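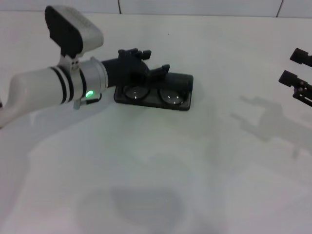 *Figure 4.1. A double socket with round outlets, two pin holes in each.*

# Chapter 4: Where the Wall Meets the Plug

Look for the nearest socket. If you're reading this at a desk, it is probably within arm's reach, and you may have used it this morning without giving it a single thought. You pushed something in, something came on, and you went about your day. I love that about sockets! They are among the most carefully thought-out objects in a house, and they get less attention than the doormat.

In Chapter 3 we followed the wires from the service panel out through the walls and ceilings. Now we arrive at the place where the wiring ends and your own stuff begins: the lamp, the kettle, the phone charger, the old radio in the garage. Everything on the far side of that point was put in by an electrician and checked by an inspector. Everything on the near side can be plugged in by anyone, including a sleepy person in slippers. The socket has to serve both sides, and most of this chapter is about how it manages to.

## Round faces and flat faces

Students who grew up in the United States often laugh the first time they handle a socket like the one in Figure 4.1. Where are the slots? The outlets are round and sunk into the top, and each has a pair of small holes in place of the upright slits you know from home. This is the European style, and the recess is the clever part. On many European sockets, the body of the plug drops into that round well, so by the time the pins touch anything live, your fingers can't get at them. (Hold on to that idea. We come back to it in Section 4.3, and it explains a surprising number of other designs.)

Radwa Alaoui, who wrote the lab exercises for this book, learned her trade on round sockets and then moved to a town full of flat ones. She told me she spent her first month in Drandby feeling that every plug in the building was about to fall out of the wall. A colleague going the other way had the opposite complaint and found the round ones stiff. Both kinds work. They come from different histories, different voltages and different opinions about what people are likely to do wrong, and comparing them is one of the best ways I know to learn what a socket is for.

## What goes on behind the holes

Behind each hole in a typical socket is a springy metal contact. Push a pin in and the contact opens a little, then squeezes back. That squeeze matters a great deal. A firm grip gives the current a wide, easy path. A weak grip leaves only a few tiny points of touch, and those points heat up. The warm plug you sometimes notice behind an old space heater is often telling you about a tired spring.

You'll measure this yourself in Lab 4A, using the pull gauge and the practice sockets from the Lameo kit. The practice sockets are never connected to power. One of the sets has been through 300 insertions and the other is fresh, and I promise you can feel the difference in your hand before you read a number off the gauge.

## Two outlets, one limit

A double socket gives you two places to plug in. It does not give you twice the electricity. Both outlets usually share one circuit, and that circuit has a single limit set by its breaker or fuse. Two lamps? No trouble at all. A heater and a kettle at the same time is another story, and we'll do that arithmetic in Section 4.5 with a real kitchen in Cuautle, where Maximiliano Durán kindly let us list everything his family plugs in before breakfast.

## By the end of this chapter

You should be able to

- name the main parts of a socket and say what each one does
- explain why some outlets are recessed and what the ground connection is for
- add up the load on a shared circuit and decide if it is safe
- spot the outward signs of a worn or damaged socket

**Words to know:** contact, recess, load, ground, rated current, continuous load

## Before you start

Take a notebook and walk through the place where you live. For every socket, write down which room it is in, how high it sits above the floor and what is plugged into it right now. Don't open or unscrew anything. Note any socket you can't reach without moving furniture, and any spot where an extension cord has become permanent. Bring your list to class. You will need it for Problem 12.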